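Why Do Hair Ties Go Ping? (And Other Things in Your Treasure Box)

Hello! I'm Marius Vlad and I write the "How does that work?" pages, mostly at my kitchen table with a biscuit on the go. Last time we did zips. Before that we did soap, and I had a lot of letters from people who had tried to blow a bubble inside another bubble (well done, all of you!).

Today I want to talk about the small, shiny, stretchy, twiddly things that lots of us keep in a box or a drawer. Hair ties, bracelets, beads, clips, brooches, rings. You might call it your jewellery box. My niece calls hers the Skirkasik, a word she made up when she was four and which has stuck so firmly that the whole family uses it. "Where's my blue bracelet?" "Have you looked in the Skirkasik?"

There is an awful lot of clever stuff hiding in a Skirkasik, so let's have a rummage.

The stretchy bit

Pick up a hair tie and pull it. It gets longer, and then when you let go it jumps back. Why doesn't a piece of ordinary string do that?

Inside most hair ties there is a kind of rubber. Everything in the world is made of bits far too small to see, and in rubber those bits are joined up in very long chains, like cooked spaghetti in a bowl, all curled up and tangled. When you pull, the spaghetti straightens out. When you let go, it curls up again. That's the ping!

Some rubber comes from trees. People make a neat cut in the bark and a milky juice called latex drips out into a cup. Lots of other stretchy stuff is made in factories, starting from oil. Either way, the rubber is usually wrapped in thread or cloth, and you'll be glad of that if you've ever tried tying your hair up with a bare elastic band. Ouch. Bare rubber grips hair and pulls it, but cloth lets it slide.

A scrunchie has even more cloth. The maker sews a long tube of material, much longer than the elastic, and threads the elastic through the middle. Then the ends are joined. The elastic pulls everything in, the cloth has nowhere to go, and so it bunches up into all those lovely ruffles. You can test this with an old sock, if a grown-up says you may cut the toe off.

Tip it out and have a look

The best way to find out what you own is to spread it all out somewhere soft, and a bed is perfect. Beads don't bounce off a bedspread the way they bounce off a kitchen floor. I did drop a broken necklace in my kitchen once, one October, and I was still finding beads behind the cooker at Christmas.

A flowery bedspread makes it into a bit of a game too, as a tiny gold charm can hide very nicely among printed roses. The lid of a box makes a handy tray for anything you don't want to lose, like a ring or a brooch.
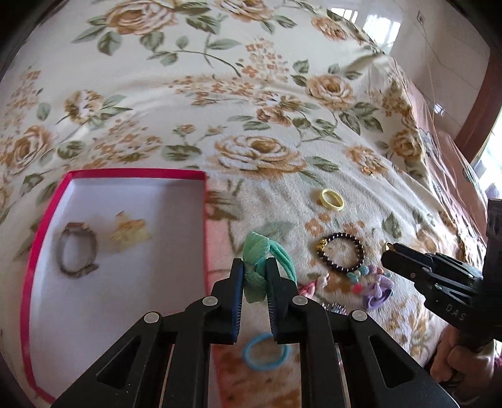 Why do old hair ties go baggy?

Every stretch breaks a few of the tiny rubber chains inside, and heat, sunshine and hair oil wear them out too, so in the end there aren't enough good chains left to pull the tie back into shape.

I have one on my wrist this minute that has gone so floppy it would fit round a teapot. I still like it. I use it to hold my pencils.

Beads, beads, beads

People have been making beads for a very, very long time, long before anybody wrote anything down. The oldest ones we know about were sea shells with holes in them. After shells came bone and stone and clay, then glass, and now plastic as well.

How do you get a hole in something so small? It depends what the bead is made of. With wood or stone, you drill it. With clay, you poke the hole while it's still soft. With plastic, the melted stuff is often squirted into a mould that has a thin pin across the middle. It sets hard, the pin comes out, and there's your hole. Glass is my favourite! One old way is to wind hot melted glass round a metal rod, and when it has cooled you slide the bead off the end. I watched a lady do this at a craft fair in a village hall and stood there so long that my tea went cold.

Now for a puzzle. How does a bead bracelet with no fastening get over your hand, when your hand is fatter than your wrist? You've probably guessed. It's threaded on elastic, so we're back to the spaghetti again.

I tried making one from a kit called Brilano, which had 400 beads in it, all in one bag, all mixed up. I'd used 22 of them when I let go of the wrong end. So here is my tip, and it's a good one: put a bit of sticky tape on the end of the thread before you start.

Is it real gold?

Probably not, and that's all right. Real gold costs a lot and it's rather soft, so most of the gold-coloured things that children wear are made from a cheaper metal with a coat of something shiny on top. Sometimes that coat really is gold, only terribly thin. After lots of wearing, it can rub away and you see a different colour underneath.

Sweat and bath water and hand cream all make it wear off faster. Take rings off before you wash your hands, and put them somewhere safe. (The edge of the sink is NOT somewhere safe. Ask me how I know.)

How a clip holds on

Hair clips work in different ways. The sort with teeth has a small spring in the hinge. You squeeze the ends together, the teeth open, and the spring is being squashed or twisted the whole time. Let go and it wants its old shape back, so the teeth shut. The flat sort that clicks is a thin piece of metal with a bend in it, and it's only happy bent one way or the other. Push it past the middle and it snaps across. Click, clack, click, clack. Please don't do this for a whole car journey. I've been in that car.

Something to try

Find three hair ties, one new, one a bit old and one very tired. Lay each one beside a ruler and write down how wide it is. Stretch each of them ten times, put it down and measure it again. Which one changed most? Then leave them overnight and measure once more in the morning, as some of them creep back a little while you're asleep.

If you draw your results, send them in and I'll put a few up on the wall by my desk. Next time we're doing buttons, so start looking at your coats.

More from "How does that work?"
How does a zip know where to go?
Why is soap slippery?
What is inside a pencil?
Harju the hedgehog asks: why do socks get holes?
Make your own Zindico spinner from a paper plate
Why does toast land butter side down?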